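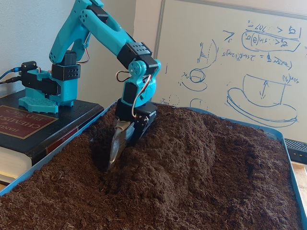
Which Potting Mix Holds On to Water the Longest?
Summer project report, Intro to Soils and Gardening
September 2, 2020

I kill plants. Basil, mostly, but also a fern and one very expensive lemon tree that belonged to my mom. Every time, I got told I was watering wrong, and every time I figured it had to be the dirt's fault. So when we had to pick a summer project for this class I went with dirt, partly out of spite.

My question was pretty simple. If you take different potting mixes and give them all the same amount of water, which one stays damp the longest? I wanted something I could do at home in Zarkthorpe with a kitchen scale and no fancy gear, because the lab was closed all of August and my budget was basically my lunch money.

What I used

I tested 4 mixes. Mix A was the cheap bagged stuff from the garden store in Jilport. Mix B was that same bagged stuff with perlite stirred in, one scoop of perlite to three scoops of mix. Mix C was bagged mix plus coconut coir, half and half. (Coir is the fuzzy part of the coconut shell, it comes in a dry brick and you soak it and it gets HUGE. I was not ready. I had to go find a second bucket.) Mix D was plain garden soil from beside our garage, which I sifted to get the rocks and roots out.

I had planned to use a fifth mix with leaf compost in it, but our compost pile was full of ants and I lost my nerve.

The pots were all the same kind, plastic with holes in the bottom, and I used three pots for each mix. No plants in them. I went back and forth on that for a while, but a plant drinks water too, and then I'd be measuring the plant.

What I did

First I spread each mix out on newspaper in the garage for a few days so they'd all start out dry. Then I filled the pots to the line under the rim, weighed them, and watered each one slowly until it dripped out the bottom. I let them drain for an hour and weighed them again. The heaviest pot after draining was one of the garden soil ones, at 836 grams, which surprised me, I had my money on the coir.

After that the pots lived on the back porch, under the roof so rain couldn't get in. I weighed every one of them each morning before breakfast and wrote the number in a notebook. I also moved them all over one spot every day so that the same pot wasn't always at the sunny end. I kept going for 19 days. I called a pot "dry" when it was back to within a few grams of its starting weight.

I missed one morning because I slept in, and I left that day blank in my table instead of guessing.

What happened

Mix B dried out first, and it wasn't close. All three perlite pots were dry on day 13. I guess that makes sense, perlite is in there to make air gaps and let water run through. If you tend to drown your plants (hi) this is probably the one for you.

Mix A, the plain bagged mix, came in next, a couple of days later. It did something annoying, though. When it got really dry it shrank away from the sides of the pot, and when I tried watering it again at the end, the water ran straight down the gap and out the holes. The middle stayed bone dry! I'm pretty sure this is what happened to the fern.

Mix D, the garden soil, started off the heaviest and lost weight slowly, but it turned into a brick. By the second week there was a crust on top that I could knock on with my knuckles. So it held water, sure, but I wouldn't want to be a root in there.

Mix C was the winner. The coir pots still weren't dry on the last day, and when I stuck my finger in, it felt a little cool and damp a couple of inches down. It also soaked up water evenly when I rewatered it, with no gap at the sides.

Stuff that could be wrong with this

The weather was a big one. We had a hot stretch at the start and then it got cloudy and sticky, and pots don't dry much on sticky days. All the mixes got the same weather so I think the comparison is still fair, but if you tried it in your own yard your days would come out different.

My scale only reads whole grams and sometimes it flickered between two numbers. I always wrote down the higher one. Also, something dug in one of the Mix A pots overnight – squirrel, probably – and kicked out a bunch of dirt. I scooped it back in the best I could, but that pot's numbers look a little weird after that and I marked them with a star in the table.

And three pots per mix isn't very many. If I did it again I'd want more, plus a bigger porch.

What I'd do next

I'd really like to run the whole thing again with basil growing in the pots, because in the end damp dirt is only useful if something wants to live in it. I'd also try smaller amounts of coir. Half and half was just easy to measure, and maybe a quarter would work almost as well and make the bag last longer. And I want to go back to the compost idea, once somebody else deals with the ants.

For now I've repotted the one basil I have left into Mix C. It has put out two new leaves so far. My mom is still not letting me near the new lemon tree.

The full table of weights is stapled to the back, with the blank day and the starred pot marked.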